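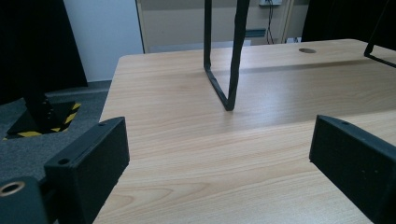
Demonstration teaching, also called programming by demonstration or learning from demonstration, is a way of giving a robot a task by having a person carry the task out. The person may push the robot's arm along by hand, steer it from a distance, or do the work with a separate hand-held gripper while the motion is recorded. The recording is then played back by the robot or used to train a control program, often called a policy, that picks its own movements from what its cameras and sensors report.

The method is used mainly for handling work that is hard to write down as a list of positions, such as folding cloth, placing parts in a tray, clearing a table or closing a box.

Background

Early industrial arms were commonly programmed by leading them through a job and storing the positions along the way. Spray painting was a typical case. A painter moved the arm, or a lighter stand-in for it, through the strokes, and the machine repeated them. Later arms were more often taught point by point with a button box known as a teach pendant. Both approaches assume that the part will be in the same place every time.

Interest in demonstrations grew again when it became practical to train programs on large sets of camera images paired with movements. A program of this kind can adjust to an object that has been shifted or turned, as long as the demonstrations covered enough variety.

Teaching by hand

In kinesthetic teaching, the operator holds the robot arm and moves it directly. The motors are set to a soft mode in which they carry the weight of the arm but give way to a push. The robot's joint sensors record the path, so the result is already in a form the robot can follow.

The main drawback is that the operator's hands and body are often in view of the cameras. Heavy arms are also tiring to guide, and it is difficult to move two of them at once. Fine work tends to be slower than it would be with bare hands.

Teaching by remote control

In teleoperation, the operator stands or sits apart from the robot and sends it commands. Common input devices are:

Leader arms, which are small copies of the working arm. The operator moves the leader and the working arm, called the follower, matches its joints.

Tracked hand controllers, usually worn or held along with a headset.

Six-axis mice and joysticks, which are cheap but slow for tasks that need turning and reaching at the same time.

Teleoperation records exactly what the robot did, including its delays and limits. The operator sees the same results the robot will later have to produce. Most systems give little or no sense of touch, however, and new operators often squeeze too hard or stop short of the object. Some leader arms have motors that push back when the follower meets resistance.

Hand-held grippers

A third approach leaves the robot out of the recording. The operator holds a gripper with a handle or trigger and does the task with it. A camera mounted on the device looks out past the fingers, and software works out the path of the device from the video, sometimes with help from a motion sensor. The fingers are normally the same shape as those fitted to the robot, so that the images from both look alike.

Recording this way is fast and the equipment can be carried from room to room. The operator can, however, make movements that the robot arm cannot copy, such as reaching beyond its range or turning the wrist too far. These recordings have to be found and removed. Plain walls, bare tabletops and fast turns can also cause the tracking software to lose its place.

A typical session

Most sessions follow a written sheet that gives the task, the objects and the starting positions. One attempt from start to finish is called an episode. Between episodes the objects are moved to new positions, and after a set number the table height, lighting or background may be changed.

The Davora handling set is a small collection of this type. It was recorded with hand-held grippers in May under a project led by Dorota Żak and contains 541 episodes, of which 308 were kept for training. Episodes were dropped if the tracking was lost, if the gripper left the range of the arm, or if the operator paused for a long time. The sheets for the set were later reused for a leader-arm version of the same tasks.

Equipment

The Gollel is a hand-held parallel gripper with swappable fingers and a trigger under the handle. Its fingers also fit the wrist of the Gorkar, a six-joint table arm sold for laboratory use. The Kurek is a leader arm made to match the Gorkar's joints and can be clamped to the edge of a bench. Finger parts wear at the tips and are replaced as a pair - a worn finger next to a new one changes how objects sit in the grip.

Amount of data

The number of demonstrations needed depends on the task and on how much the surroundings vary. A single pick-and-place job at a fixed table may be learned from 70 episodes. Tasks with soft objects, or with several steps, commonly call for 200 or more. Adding episodes in new places usually helps more than adding episodes in the same place.

Quality also matters. Two operators may do a task in different ways, one from the left and one from the right, and a simple training method may average the two and reach for the middle. Teams deal with this by agreeing on one way of doing the task, or by using training methods that can keep several ways apart.

Safety

Arms used for kinesthetic teaching are limited in speed and force while a person is touching them. In teleoperation the working area is usually kept clear, and a stop button is placed within the operator's reach. Hand-held grippers need few precautions beyond care with the cable, where there is one, and with the pinch point between the fingers.

See also

Imitation learning
Teach pendant
Leader-follower control
Parallel gripper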